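Chapter 7
Entry Rules and the Movement of Visitors

7.1 Scope of the chapter

A state controls who may enter its territory. For tourism, that control takes the form of visas, visa waivers, permits issued on arrival, and limits on length of stay. This chapter treats entry rules as a cost paid by the traveler and examines how changes in that cost affect the number of visitors, the routes they use, and the money they spend.

Three terms are used throughout. A visa is permission granted before travel. A waiver removes the need for that permission for citizens of named countries. A transit exemption allows a passenger to leave the airport for a limited period without a visa, provided an onward ticket is held.

The cost of a visa has two parts. The first is the fee, which is published and easy to compare. The second is the time and travel needed to apply — filling in forms, attending an interview, and waiting for a passport to be returned. Studies that use the fee alone tend to understate the effect of a visa rule, and the error is largest for applicants who live far from a consulate.
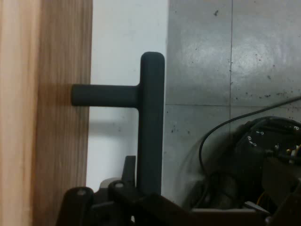
Does a visa waiver increase the total number of trips people take?

Part of the increase in arrivals is new travel, and part is travel diverted from other destinations. The two can be separated only when departures from the home country are measured along with arrivals in the host country.

7.2 The Dundberg survey

The main data set for this chapter is the Dundberg survey, directed by Widad Aoun. It covers 2,605 leisure travelers who had booked a trip abroad within the previous year. Each respondent was asked to list the destinations considered, the destination chosen, and the entry documents required for each. Interviews began in January, when many households plan summer travel.

A subsample of 400 respondents kept a diary of the time spent on applications. Diary entries were matched to booking records supplied by the travel agency Zenent, so that the date of application could be compared with the date of payment. Cases in which the fare was paid first are treated separately in Section 7.4, as a refused visa then carries the added loss of the ticket.

Table 7.1 lists the 10 entry categories used in coding. The categories follow Watkins, with one change — electronic permits are counted as visas if they can be refused before departure.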